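**Second chambers: has anyone done the Rornby evening course?**

**clellano_kate**, 14th March

Signed up on a whim in January and I'm two sessions in. It's all about written and unwritten constitutions, and I'm hooked! We spent the whole first evening on whether a country can really be said to have a constitution if it's scattered over a pile of Acts and old habits. I went in thinking obviously not. Now I'm wobbling.

**mossyledger**

Did it last year. Good fun, but the reading pack is 200 pages and the Riis chapter is a slog. Skip to the bit on amendments.

**clellano_kate**

Oh, I liked Riis! (Sorry.) The part about why a two-thirds vote is harder to get than it sounds was the clearest thing I've read on it. I do think he's too soft on upper houses, mind.

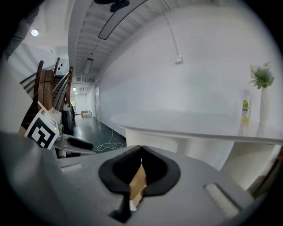
mossyledger replied that he isn't soft at all, he just thinks a chamber that can delay a bill for a year does more good than one that can kill it, and I've got that wrong way round. Fair enough, I went back and checked. Page 60. I'd still rather it was elected.

**tallow**

Elected by whom though? Put two elected houses side by side and they both say they speak for the people, then you get nothing passed. I grew up with that.

**drarville_dan**

Disagree, plenty of places manage it. You write down who wins when they fall out.

**tallow**

And who reads what's written down? Judges. Round we go again.

**clellano_kate**

That's week five, I think. Is the Drarville group still meeting, by the way?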